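Kanine Snack Exchange: Sender's Guide
Section 4. Filling the Box

Before you start

You should have your box, your match's allergy card and everything you bought while hungry. If the allergy card is missing, stop and write to us. Guessing has been tried.

Pick a flat surface with room to spread out. Most senders use the kitchen table. The rest use the bed, and will find crumbs there until June.

4.1 Sort by how badly it travels

1. Take everything out of the shopping bags and put it where you can see it.
2. Set aside anything that melts, leaks or has to be kept cold. These items are yours now. Congratulations.
3. Put the heavy and hard things in one group: nut bars, candy, anything that could dent a door.
4. Put the fragile things in another: puffed rice, thin crackers, animal biscuits whose legs you would like to see arrive.
5. Weigh the lot. The limit is 500 grams of contents. At 509 you will be tempted to write to us and ask. The answer is to eat something.

Note: Leave snacks in their original wrappers. A biscuit in a sandwich bag looks like evidence, and customs will treat it that way.

4.2 Load the box

1. Stand the box with its open side up and press the bottom seam flat.
2. Lay the heavy group on the bottom.
3. Stand tall packets upright or on a slant against their neighbors. A long packet laid flat takes up the whole floor and gives nothing back.
4. Add the puffed and crispy bags last, on top or beside something soft.
5. Tuck small sachets into the gaps.
6. Turn the labels so the writing faces up. Your match may not read the language, but guessing is half of what they signed up for.

Caution: Do not let air out of puffed bags with a pin. You will save a little space and send a bag of stale gravel.

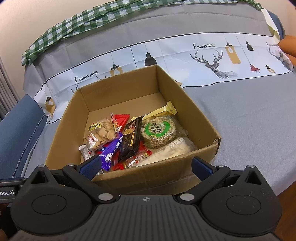 Nithin Achari wrote in to disagree with step 2, saying he puts the light bags at the bottom as a cushion and has never had a complaint. We asked his last match, who had been too polite to mention the dust.

4.3 Fill the empty space

1. Crumple plain paper and push it into any open floor or corner until nothing slides.
2. Close the top with your hands and tilt the box once each way. If it rattles, add paper.
3. Put the allergy card and your note on top.

Caution: More snacks are not padding. See the weight limit, and your own history with it.

Go on to Section 5, Taping and Labels.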